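3.2 Blocks and paint wear

All play sets in the study were wooden. We took 17 sets from the Storura lending library and one control set, never lent, from the same supplier (Distard). Each set was kept in its own box with the loan card, so number of loans is known for every block. Blocks that had been swapped between boxes were left out. In total 3854 loans over the whole period, very uneven, one set went out more than 200 times and two hardly at all.

Wear was scored by hand on three things: edges, corners, faces. Score of 0 to 4 for each. Edges first, as they are the easiest to agree on. A corner nick counts only if bare or pale material shows through the paint; dents with the paint still on go under faces. Dark marks were a problem. On the bright colors (blue and yellow mostly) it is hard to say by eye whether a dark spot is dirt, worn paint or the grain coming up, and the two raters split on this more than on anything else. Wiping with a damp cloth settles some of it but not all, and we did not want to sand or cut any block that was going back on the shelf. So dark marks got their own column, "cause unknown", and are not part of the wear score. See Fig. 4 for a blue block with marks of this kind on the front face and a small pale nick at the corner. 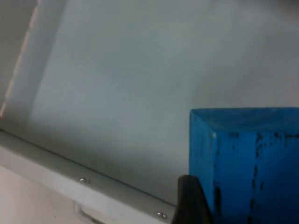

Figure 4. Blue block, painted wood. Dark spots under the top edge, broken dark streak down the front.

Rater agreement was fine for edges and corners, weaker for faces. Zwane rescored 21 blocks in July without seeing the first scores and moved only a few, all by one step. The hand-painted sets were harder then the sprayed ones; brush texture can pass for scratching under a low lamp. We went back to the flat overhead light used by Rampersad and kept it for the rest. Scores taken under the lamp were thrown out and redone.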